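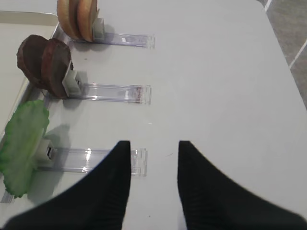

Pre-show clothing rack check, with my comments

Checked by: Javiera Ojeda
Date: 28/05/2026
Where: Zutgate, upstairs dressing area

1. Rack wheels locked: YES
All 6 racks. The one by the stairs needs a proper stomp on the brake, so please stomp!

2. Pins and needles out of the clothes: NO, then YES
Found two pins in the hem of the Grudach wrap skirt (ouch, I found them with my thumb). Took them out and went over the whole hem again by hand.

3. Steamer cord and plug: YES
Cord is fine, no nicks. I moved it to the wall side because everybody walks through the middle in heels.

4. Shoes, soles and straps: PARTLY
The Nzioka sandals are gorgeous and also super slippery. I scuffed the soles, and they still want grip pads before anyone goes down those steps in them. Left buckle on the tan pair is hanging by a thread.

5. Long hems and trains: YES
The all-white maxi was the one I worried about, but with the block heels it clears the floor nicely. With flats, no way. Don't swap them!

6. Loose beads and sequins: NO
The Prarnatik jacket is shedding at the cuff. I bagged what I picked up and put the bag in the pocket. Needs a few stitches tonight.

7. Exits and walkway clear: YES
Had to drag two garment bags away from the back door. Hooks are right there, people.

Still to do: grip pads, tan buckle, jacket cuff. Next full check is in July, before the summer looks go out.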